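**Members' Notes: the Stodlow gripper kit, and whether you want to borrow one**

Saturday, August 17, 2024

Hello again, everybody, and thank you for your patience since the April issue, which I know ended in the middle of a sentence (the rest of it was only about parking).

Several of you have written to ask about the Stodlow hand-held gripper kit, which Vindow has started lending out to small groups like ours. I've been spending my evenings with it and I have opinions, so get yourself something to drink. The short version is that I like it very much for cloth, I'm still making up my mind about the case it comes in, and I would tell anyone with small hands to try it before signing up for the full loan.

The kit is a pair, one gripper for each hand. Each has two parallel yellow fingers with a long slot through them and a rounded housing behind, and you do ordinary household jobs with them while the recordings pile up for teaching a robot arm the same job later on. We picked clothes, partly because Celeste Villalba kept telling me that clothes were where the last kit we tried had let her down so badly, and partly because there are always clothes.

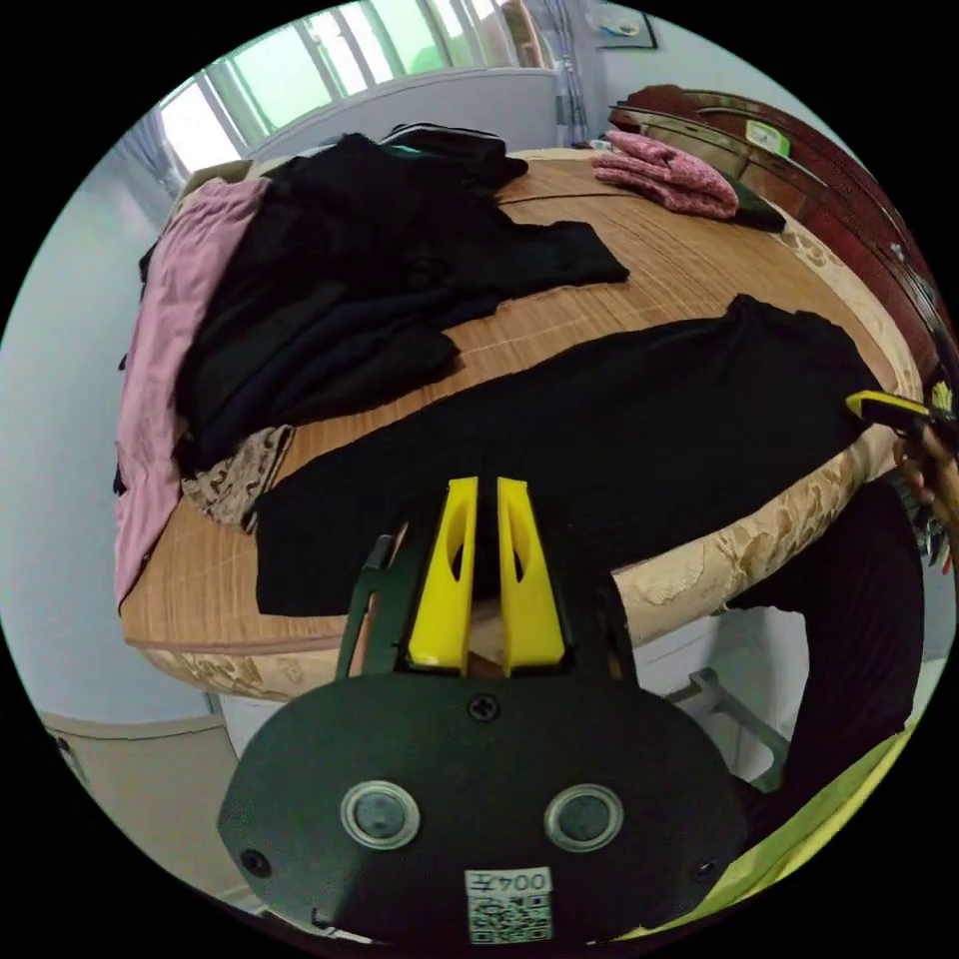 I should say something about the learning curve, because the leaflet makes it sound like there isn't one. For the first session I kept wanting to use my wrists the way I do with my own fingers, and the fingers of the gripper don't care for that. You have to come in low, close on an edge, and then move your whole arm. Once it clicked I found it rather soothing! Dark knits and thin trousers are the hard part — the fabric lies so flat that you can't always tell one layer from two, and I would grab both and have to start over.

A woven mat underneath is a good surface to practice on, by the way. The fingertips slide across it nicely, and there is enough firmness that you can press down a little without the whole pile sinking away from you.

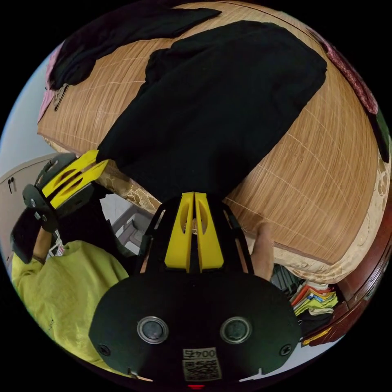
Now, the loan itself. Vindow offers it in two lengths, 6 days or 20 days, and I'd say take the longer one if you possibly can. The short one is gone before you've stopped being clumsy. You get the pair of grippers, the chargers, a laminated card, and access to Jerevon, which is the program that collects your sessions and lets you throw out the ones you don't like. Jerevon is plain to look at but it didn't lose anything of mine, and between us Celeste and I have put in 531 folds and half-folds, so it had every chance to.

Support goes through Salminen, and you will want to write to them instead of calling. I called, and had a lovely talk with a gentleman about a completely different product. The email reply came the next morning and fixed my pairing trouble in one line (hold the button down until the second beep, which is on the card, which I had not read).

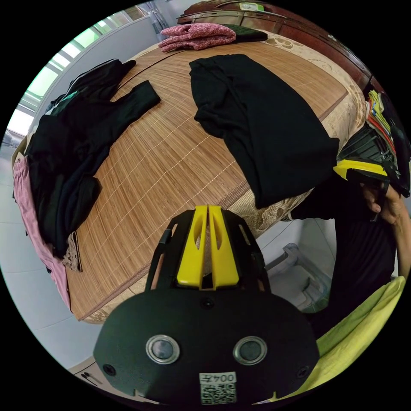
As for comfort, I can go for a good half hour before my forearm starts to complain. Celeste goes longer. Short sleeves or snug ones are better than loose ones, and I'd clear yourself a bit more elbow room than you think you need, especially if you like to sit down to the job. The case I mentioned has foam that holds the grippers beautifully and a zipper that caught on me both times I closed it in a hurry. I've told them so.

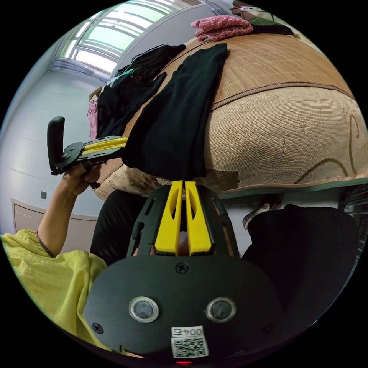
Would I borrow it again? Yes, and I've already asked. We have the kit back for a second loan starting next month, and there are 2 places open for members who'd like a turn with it at home. Bring your own laundry — towels and T-shirts to begin with, please, and save the slippery things until you've had a few days. If you'd like one of the places, send me a note with the evenings that suit you, and mention whether you're left-handed, as Celeste wants to compare notes with someone who is.

Next time I'll have the results of the label survey and, I promise, the rest of the parking.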